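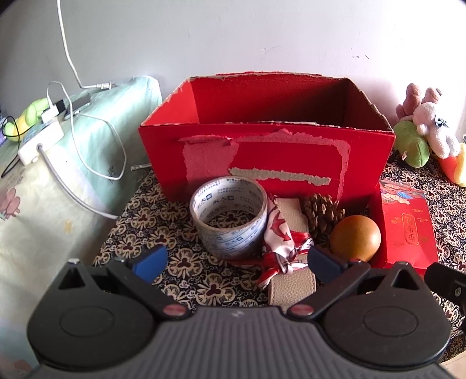 8 Feb 2019

Second evening on the spare room. The table is now the sorting surface and I have kept the cloth on it to protect the top. Rule carried over from last night: nothing goes into a carton until it has been assigned to one of three destinations, namely Skilton (storage), Lucinda, or the bin.

The red box is the problem item. The board is still stiff in the panels but the rim has torn and there is no lid, so it can't be stacked. Somebody has peeled the front at some point and taken the surface off in a long strip, down to bare board. I tried a label on the bare part and it lifted at one corner within the hour. Labels on the pink area hold slightly better. Decision: use it as an open tray for the light things and put it on top of the pile, never underneath. Skilton's sheet gives 6 cartons to a bay and asks for closed lids, so it will have to travel in the car.

Tape. The wide roll with the blue Chinese printing has a large core and doesn't fit the dispenser. I cut with scissors instead, 200 mm lengths, two per seam. Slow. Karabo Sibiya has a bigger dispenser and will bring it on Sunday if he remembers.

The scarf is still knotted on the strap. I have left it. The knot is tight and the fabric is silky, and I would sooner hand the whole thing to Lucinda as it is than pull a thread. Strap to be wrapped in tissue, stitched edges inward, no tape touching it.

Pinecone: keep, in the red box, open scales upwards. Lucinda wants it. It sheds, so a sheet of kitchen paper goes under it first.

Red packet with the gold emblem: flat, so it goes down the side of the box against the panel. Query for Nima Rahimi, who can read some of the characters and may know which year it came from. Not urgent.

Weighed the two finished book cartons on the bathroom scales, standing on them with and without. Neither result repeatable to better than a kilo. The scales read 160 g with nothing on them, which I have noted and not corrected.

Stopped at ten. Remaining: the lower shelf, the lamp, the drawer of cables. Skilton want the inventory before the first week of March. Buy tissue, one marker (black), kitchen paper. Ring Lucinda about the strap.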